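Two Arms on One Frame: A Look at the Distico Bench Kit

February 13, 2019

Most small labs that want two robot arms on one table still build the table themselves. They order the arms from one supplier and the extrusion from another, then spend the first month of a project on brackets, cable lengths and base spacing. Distico, the bench automation kit from Omis, is meant to remove that month. It ships as a wood top on a black aluminum frame, two six-joint arms, two parallel grippers, wrist cameras and a license for Flitola, the control software.

The kit lists at $1169 per month on a two-year lease, or it can be bought outright. Omis sells a support plan separately. We ran the lease version through a produce-sorting trial using toy fruit and vegetables, a collapsible bowl and a raised metal stand. Toy produce is a reasonable test load. The pieces vary in shape and surface, they roll, and they survive being dropped.
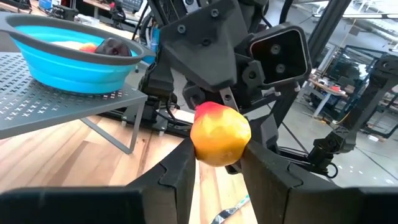
Setup took two working days. The frame went together without trouble, although the corner struts have to be fitted before the top goes on, and the manual gives this step after the top. Base alignment is done with a printed template. Calibration of each arm against the other takes 160 seconds and has to be repeated after any change to the frame bolts. We repeated it more often than we expected to.

The grippers are plain two-finger units with tapered tips. The fingers are stiff and the pads are thin, so grip force has to be set with care. At the default setting, small items slipped out sideways when the tips closed off center. Raising the force one step fixed most of this. Omis offers a softer pad as an option, and buyers who plan to handle anything that bruises should order it with the kit.

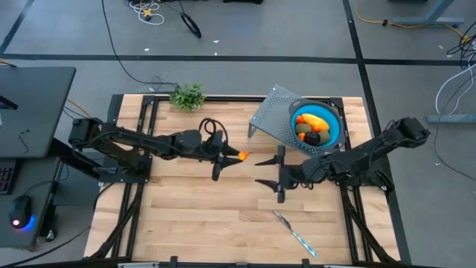 The left gripper holds a piece of carrot while the right one waits open across from it.

Handover between arms is the feature Omis promotes most heavily. In Flitola it is a single block with three settings: meeting point, approach angle and release delay. The meeting point can be fixed or left to the planner. Fixed is better. The planner tends to choose a point close to the limit of one arm's reach, and the wrist then has to turn farther than the cable loop comfortably allows.

We logged 1061 attempts across all tasks. Single-arm picks were dependable when items were spaced apart. Handovers failed more often, usually at release, when the giving arm opened before the receiving arm had a firm hold. A longer release delay helped and cost little in cycle time.
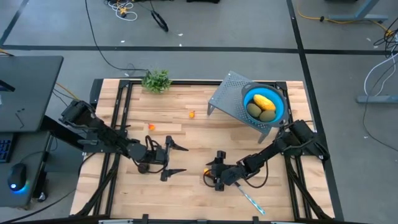
Shared workspace rules need attention from the start. Flitola divides the table into left, right and common zones, and only one arm at a time may enter the common zone unless a handover has been called. The default common zone is too wide. One arm will sit and wait while the other finishes a pick well out of its way. Narrowing the zone takes a few minutes in the editor, but the change is stored per program -- copying a program to a second bench does not carry it over.

The wrist cameras are the weak part of the package. Resolution is modest and focus is fixed.

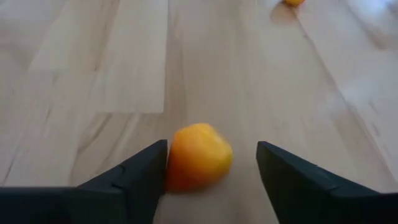
Centering before the grip is handled by a routine called Subramaniam, which Flitola runs by default on every pick. It estimates the midpoint of the item and shifts the wrist until the fingers are evenly spaced around it. Lumpy shapes give it the most work. An orange-yellow piece can lie nearly against the left finger with a clear strip of wood showing on the right, and closing from there would let one finger push before the other made contact. The routine also relies on outlines, and at short range the view is soft enough that edges smear. Good overhead light reduces the problem. Glare on the wood top makes it worse, and a matte mat is a cheap fix.

Cabling is adequate. The wrist loops are long enough for normal reach, and the connectors lock. The software logs every joint position and camera image to a local drive, with no account needed. Export is to common formats. A firmware update in December added a pause function that holds both arms in place without cutting gripper force, and units from older stock should be updated before use.

Distico is a sound choice for teaching labs and for groups that need a working two-arm bench quickly. Shops that need fast cycles or close visual inspection should budget for better cameras. The mount accepts other models, and Omis supplies the drawing for the bracket on request.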